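Nest cam notebook, Andorell ledge
September 2026, Friday, late afternoon

Best day on the webcams since May, so I want to get it down before I forget the order of things. Both cameras stayed up from first light until I stopped watching. Rodel swapped the power supply on the wide cam last night and the dropouts are gone!
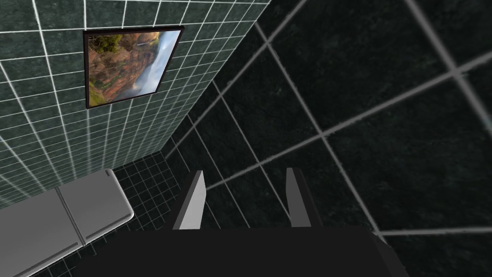
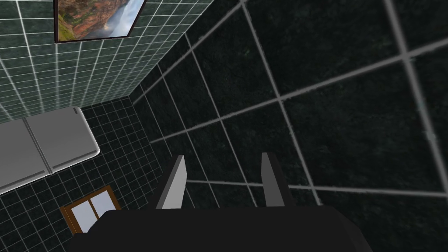
The kittiwakes are mostly off the ledge now, so what we have left is the late cormorants on the lower shelf, plus whatever comes through. I had the wide cam open in one window and the tele in the other, which Jolien has been telling me to do for ages, and she's right, it changes everything. On the wide you see the whole shelf go tense. On the tele you find out who is looking at what.

Just after breakfast all the cormorants on the left side stretched their necks up at once. No calling that I could hear, but the mic was full of wind. I swung the tele over and got the reason on the second try: a young peregrine, very brown, heavily streaked underneath, sitting on the grassy knob we call Herby. It stayed long enough for me to grab a proper run of stills. I'm calling it a juvenile female on size, but I'd like Doğukan to look before that goes in the log, because I've been wrong on size through a long lens before. (Nothing to compare it with up there except grass.)

What I loved was how fast the cormorants got bored. Necks up, a bit of shuffling, then one of them went back to wing drying with the falcon still in plain view. By the time the gulls started mobbing it the cormorants had stopped caring completely. I'd like the two cameras' time stamps closer together. If we could trigger both cameras from the same key press we'd get real pairs and I wouldn't have to dig through the folder afterward.

On that: the capture folder for today holds 1,691 stills. Far too many. The motion trigger on the tele is still set off by the clump of thrift at the bottom right, every gust. Bienvenido suggested masking that corner and I think we should just do it. We lose a strip of rock where I've never seen a bird land.

Clock check. Wide cam was 2 seconds ahead of the tele this morning. I corrected it at lunch and it was still fine when I looked at four. Please don't touch the morning file names, I've written the offset in the log header and it will get confusing if somebody "fixes" them as well.

Ring reading: one adult cormorant with a white ring on the left leg, seen twice. I can get the first letter, a D, and then either a B or an 8. Reynaldo thinks it's the same bird that used the Drimosier end of the shelf in May. He has the old stills on his laptop and will bring them Monday. If it is the same one it has moved a good way along the cliff, and I'm excited about that out of all proportion.

Other sightings, in no order:
Rock pipit, one, right under the wide cam, singing a bit. In this wind!
Ravens, a pair, going past low and noisy.
Gannets far out, too far for the tele to be any use.
One turnstone on the wet rocks, which I nearly missed completely.

Lens: I tried the Sakamoto extender on the tele for 40 minutes after lunch. More reach, yes, but everything softens toward the edges and the heat shimmer off the rock gets so much worse that I doubt we gain any detail on rings. It might be a different story in the cold. I took it off again and it's back in its box on the second shelf.

To do:
Mask the thrift corner (me)
Same-key trigger for both cameras (Rodel, when he has time)
Falcon stills to Doğukan
Ask Jolien if her wind cover for the mic would fit ours
Clean the dome on the wide cam, there's a gull splash on the upper left that gets bright when the sun comes round

I'll be on again tomorrow from first light. If the falcon comes back to Herby I'm staying on the tele.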